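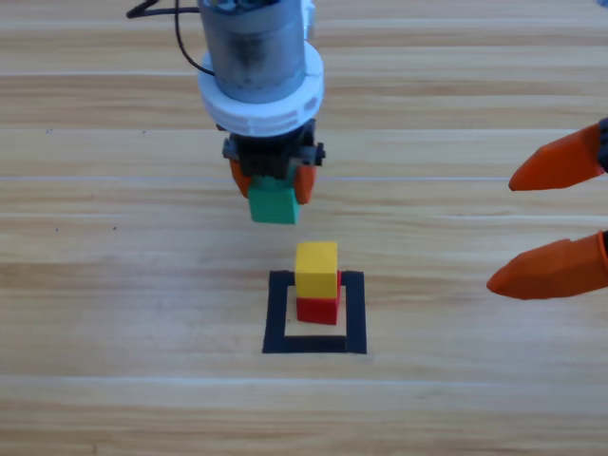 Fouzia Ansari thinks block stacking should be dropped from gripper comparisons altogether. Cubes are too easy, she wrote to me after my last column, and a gripper that can build a tower of them has shown only that it can hold a cube. Buyers want to know about bags, bottles and bent cardboard.

I agree with her about the buyers. I don't agree about the cubes.

We have been comparing two sets of fingers on the same arm, the stock ones from Faron and a softer pair from Gilani. The test is dull on purpose. Three cubes go up in a fixed order, red, then yellow, then green, and the red one has to start inside a square of black tape. Each set of fingers gets 53 tries. If the stack stands for 20 seconds after release, it counts.

The pickup tells you very little, and on that point Ansari is right. Almost any gripper can pinch a flat-sided block. The release is where the fingers differ. If one side lets go a moment before the other, the block gets a small push. With two cubes that hardly matters. By the third, the stack below may already be sitting a little off center, and the same push can bring it down.

Bags hide this. When a bag lands crooked, you can't tell whether the fingers, the bag or the camera was at fault. A cube has flat faces and a known size, so an error of a few millimeters shows up and can be measured. We found 14 bad releases with one set of fingers that we had missed completely when we were dropping soft packages into a bin. They had counted as successes, and for bin work I suppose they were.

My complaint is with how the results get used. Vendors like to print one success rate, and it usually covers the whole job from start to finish. Oksana Kostiuk at Ruvelham keeps separate scores for grasp, carry and release, and I have started doing the same. It takes longer. It also means you sometimes have to report that the cheaper fingers let go more cleanly than the expensive ones.

A fair comparison should also keep the controller settings the same for both sets, or say plainly that they were changed. We changed the closing force for the softer pair and left everything else alone. Someone could argue that we should have tuned the opening speed too, and we plan to run that in October.

Ansari's bags are on the list after that. I would still run the cubes first.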